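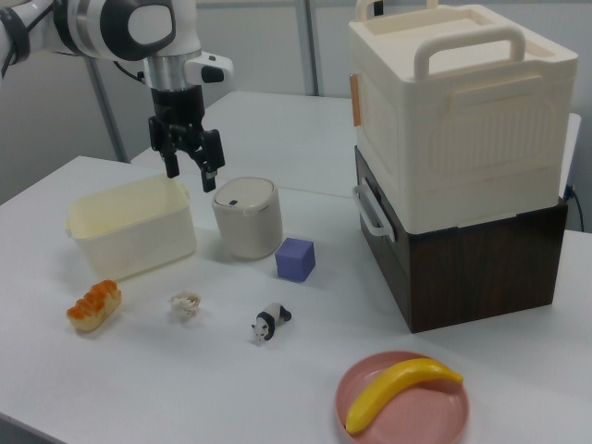
Brevano on streaming: your questions answered

When can I watch Brevano at home?
The film lands on the Villa app in June, at 9 in the evening, and it stays up for 70 days after that. We know many of you missed its short run in theaters, so we're very happy to finally have something to tell you!

Do I need a paid plan?
You do, but the basic one is fine. If you're new to Villa, the first 11 days are free, which leaves you plenty of evenings to watch it (and then watch it again with your mother, as several of you have promised to do).
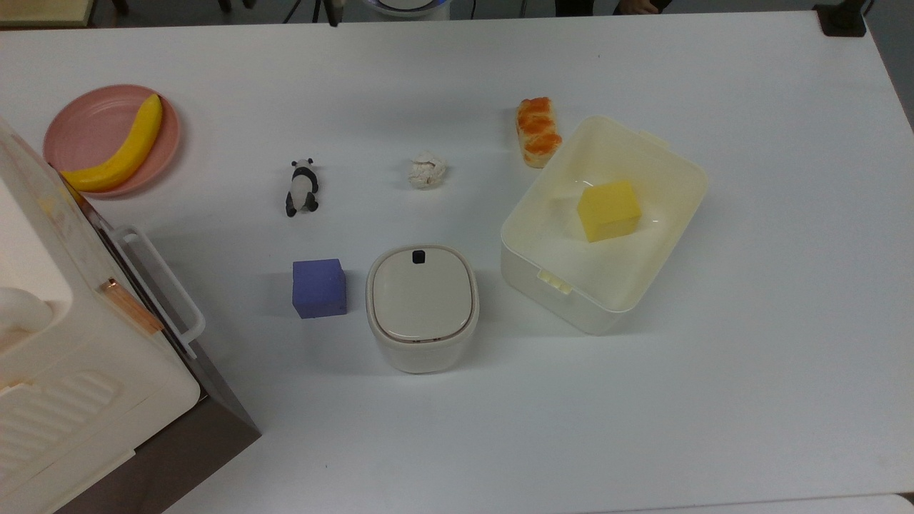
Which languages can I pick?
There are 2 soundtracks, the original and an English dub, and subtitles for both. We'd gently nudge you toward the original – the songs by Fustesier are so tied to the words that a little something slips away in the dub.

Is it a true story?
Only loosely. It opens in 1663 with a salt merchant's family, and the town and the big flood come from old records, but the family itself was made up for the film.

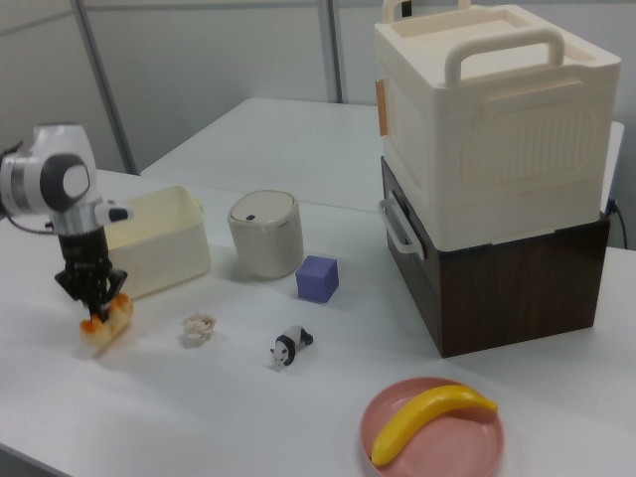

The letters read aloud in the second half were written for the script too, lovely as they are.

Will there be a sequel?
Nemitz, the studio, hasn't announced one yet. As soon as we hear, we'll add it to this page.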